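Wallin Candle and Clay Opens Its Doors in Porila With a Summer of Making, Mending and Refilling

PORILA, 21 May 2022 - Wallin, the small homewares workshop that many local families know from its stall at the Goso market, is delighted to announce the opening of its first permanent shop and studio. After 13 years of packing up the van in every kind of weather, we finally have a front door of our own, and we would love for you to come through it!

The new space at Zerkeo Yard brings everything we do under one roof. There is a shop in the front, a pouring room in the middle and, out the back, a pottery studio with room for classes of six. The building covers 1568 square feet and spent much of its life as a seed store, so the old loading doors are still in place and will be thrown open whenever the weather is kind.

Candles are where Wallin began, and they remain close to our hearts. Our new refill service lets customers bring back any clean, heatproof holder (ours or someone else's, we really don't mind) and have it filled again with plain or scented wax while they browse.

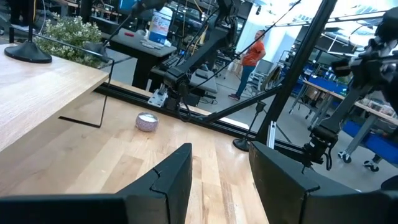
Refills will be priced by weight, so a little holder costs a little and a big one costs more, and there is no minimum order. We know that people grow fond of the pieces they keep on a shelf or beside the bath, and it has always seemed a shame to part with one once the wax is gone. Something small and round in pinkish lilac, with a bit of glitter to its sides and some white at the top, is just the sort of thing we hope to see coming back over the counter year after year.

Classes begin in June with hand building for beginners, followed by evenings on glazing and simple surface decoration. All tools, clay and firing are included, along with a pot of tea and usually more cake than is sensible.
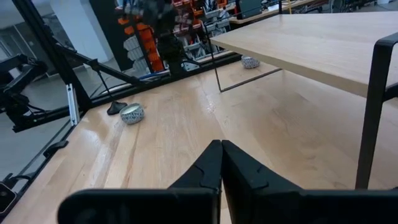 The decoration evenings are likely to fill up first, going by the interest we have had at the market. Students will start with one color on a plain form and build up their pattern slowly, in dots or leaves or whatever comes to hand. For anyone wondering where to begin, a small white bowl covered closely in dark blue makes a lovely model, and it looks very much at home on a light wooden table. Finished work will be ready to collect after firing, and we have around 93 class places to offer between now and October.

The shop is open daily from mid-morning until early evening. Class bookings can be made at the counter, and gift vouchers are available for both classes and refills.

About Wallin
Wallin makes candles and tableware in small batches in Porila and sells them from its shop at Zerkeo Yard and its regular stall at the Goso market.

Press inquiries and requests to visit the studio are welcome at the shop during opening hours.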